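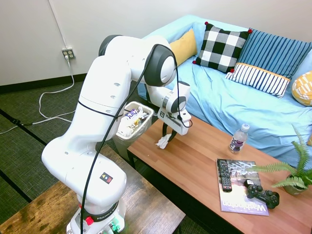
Issue 169

Clerkcombe Neighbour
May
Words by the Saturdays-off editor

Home News People Garden What's On Back Issues

The man who tunes the town's pianos

Vinzenz Grabner was already under the piano when I got to the hall. I could see his boots and one elbow, and a voice came out from somewhere near the pedals telling me to put the kettle on, second cupboard, not the first. So that's how we met.

I'd been wanting to talk to him for ages. If you've got a piano anywhere between Clerkcombe and Kershaw, chances are Vinzenz has had the front off it. He's been tuning in the district long enough that he's now doing pianos for people whose parents he used to visit, and he remembers the instruments better than the families. "I see a woman in the bakery and I think, ah, sticky B flat," he told me. "Her name, no idea."

He didn't set out to tune pianos. He grew up in Zirnolby, where his father fixed farm pumps, and he reckons he'd have been perfectly happy with pumps. Then the school got rid of an old upright and his mother took it because it was free. It was also unplayable. Vinzenz, who was 12 or 13 (he wasn't sure), pulled it apart in the shed over the winter holidays.

"I made it much worse," he said. "Very much worse. My mother hung the tea towels on it."

The shed piano did get him noticed, though. A travelling tuner came through, had a look at the mess, laughed for a good long while and offered to show him how to do it properly. Vinzenz left school and went on the road with him, two of them in a ute with the tools in the back and a thermos between the seats. He learned by listening, mostly. For the first year he wasn't allowed to touch a tuning lever at all.

"He would stop and say, what do you hear? And I would say, a piano. And he would say, wrong, and go back to work."

What you're meant to hear is the beats — that slow wobble you get when two strings are nearly the same but not quite. He played me one. I heard a piano. He tried again, further up, and leaned on the lever the tiniest bit, and then I did get it, a sort of wow-wow-wow that slowed down and went flat and still. I was pretty chuffed with myself! He said I could start my first year.

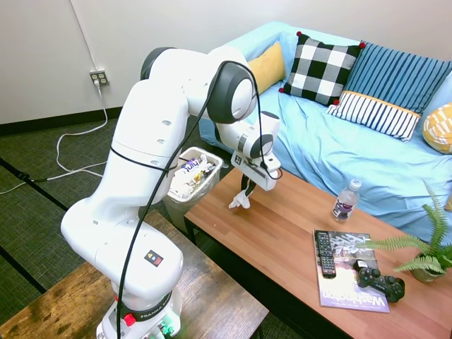
We got on to money after that, as you do. When he started out on his own he charged 2 dollars extra if there were stairs, and he says people argued about the stairs more than they ever argued about the tuning. One bloke out past Kershaw insisted his three front steps were "more of a slope". These days Vinzenz doesn't charge for stairs, but he does make a face.

I asked how many pianos he looks after now and he got out the notebook, a fat green thing held shut with a rubber band. At its busiest, he said, the list had 700 names in it. It's down a fair bit. Some have gone digital, some have moved to the coast, and plenty of the old uprights have simply had it. He's careful about how he breaks that news. People are attached to Grandma's piano, even when the pin block's cracked right through and no string will hold for a week.

"I tell them it is tired," he said. "Nobody is angry with something that is tired."

He won't take them to the tip himself. He did it once, with a friend and a trailer, and the noise it made going over the edge put him off his dinner. So he saves the parts he can. There's a wall of drawers at his place with 100 little compartments, hammers and springs and felts and ivories all sorted by maker, and he's the only person who can find anything in it. His favourite is a drawer marked Unus, which was the name painted inside that first upright from Zirnolby. He's never come across another one. He'd love to, so if you've got an Unus in the back room, please write in and I'll pass it on.

The work's hard on the back and harder on the ears. He can't stand background music in shops and he leaves the room when the microwave beeps (a bit sharp, apparently). He wears ear plugs for the top octave and won't take a job the day after a long drive. Winter heating is the big enemy. If you've got a piano beside a heater, he'd like you to move it, and he'd like you to do it today. Same goes for pot plants on the lid. He's found all sorts inside — pencils, a set of dentures, a birthday card with the money still in it.

Does he play? He went a bit shy at that one. He knows three pieces all the way through and uses them to test his work, and he's been playing the same three for so long that some customers think they're part of the service. One family asked him to play at a wedding. He did the three pieces twice each and went home.

He's got a learner now, a young woman from Kershaw who comes along two mornings a week. I asked whether she's allowed to touch the lever.

"Sometimes," he said. "She hears better than me already. I have not told her this."

Well, she'll know now, Vinzenz. He finished the last few notes while I rinsed the cups, played a bit of piece number two, frowned, and got back down on the floor to see about the pedal.

Contact the Clerkcombe Neighbour | Copyright Clerkcombe Neighbour, all rights reserved | Back to top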